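# Teaching a robot to tidy without a robot in the room

The work at Selen's lab starts with a table, a pot plant and a pair of grippers that a person holds in their hands. The robot arms come later. Until then, all the movements are made by people, who pick things up and put them down with the same sort of fingers the machine will use.

The method has been in use at Selen for two years. The older way was to steer a real arm from a distance and record what it did, which is slow and tiring and ties up a costly machine. With hand-held grippers, a person can do a short task, reset the table and do it again. A camera on each gripper records what the fingers are facing. White cubes printed with black square patterns give the tracking software something to lock on to, so that the path of each hand can be worked out later.
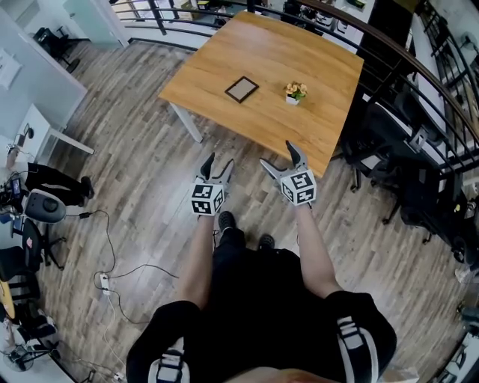

Coelho remarked that the cubes matter less than people think, and that most of the bad recordings come from hands moving too fast for the camera. The team now asks for a steady pace and throws out any run where the picture smears.

The trial reported in October used 897 recorded runs of one job: moving small household objects from one spot on a tabletop to another with two hands. It takes about 60 runs before a new person settles into the tools. Those early runs used to be binned. Selen kept them this time, marked them as practice and trained two versions of the control program, one with the practice runs and one without.

The version with the practice runs did slightly better on objects placed near the edge of the table. It did no better in the middle. The team's reading is that beginners fumble, and that a fumble followed by a recovery shows the program a way out of trouble. They have not yet tested that idea on its own, and the write-up says so.
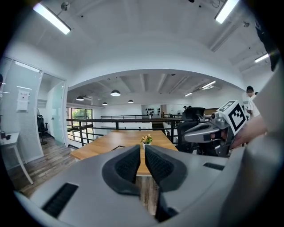
Lighting was a bigger problem than expected. Recordings made near windows in the morning did not mix well with those made under ceiling lights in the evening, and the program trained on both was hesitant when closing its fingers. Nemora, which supplied the tracking software, suggested adjusting the brightness of the footage before training. That helped with plain objects and made little difference to shiny ones.

The next round will be run with Trevier, using 19 objects and a different make of arm. The grippers will stay the same. The arm has a shorter reach than a person's, so the new instructions ask people to keep their elbows in and to stand in one place until the run is over.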